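Vilela Police Add Crisis Response Unit for Mental Health Calls

July
By Laurinda Ramalho, Public Information Office

VILELA – The Vilela Police Department will begin sending a paired officer and clinician to behavioral health calls under a one-year agreement with Cedimeck, a licensed counseling provider. The unit operates from noon to 10 p.m.

Dispatchers logged 979 calls with a behavioral health component in the last reporting year. Of those, 57 involved a weapon. Patrol will remain the primary response to weapon calls, with the clinician staged nearby.
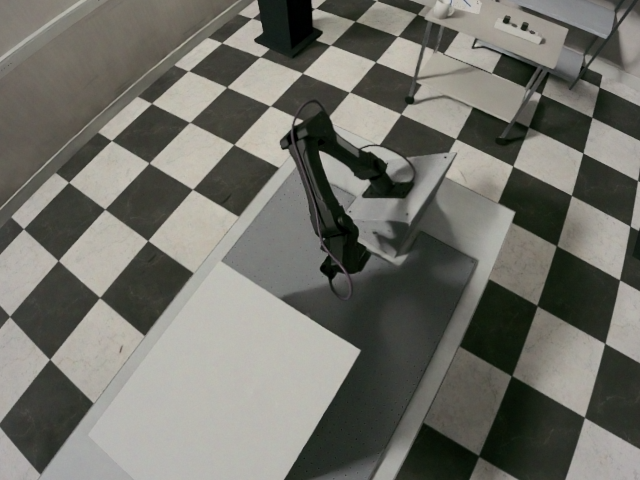 Robot arm on an angled pedestal, computer rendering.

Nineteen officers have completed the 40-hour course. Repeat 911 hangups from one address will be flagged for clinician review before the end of the shift.

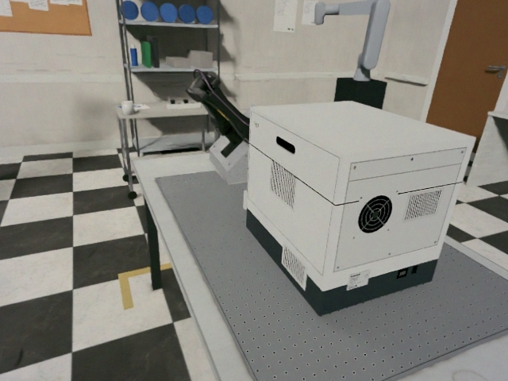 Reading time: 1 min

Records created by the clinician are held by Cedimeck and are not entered in the police report system. Use-of-force reporting is unchanged.

Related items
Brumura Avenue closure extended
Records counter hours for July
Senutside substation lease approved

Comments (2)

dk_northside: Who covers after 10 p.m.? Most of the calls on our block are later than that.

M. Harlan: Does this apply to the Senutside area or only inside city limits?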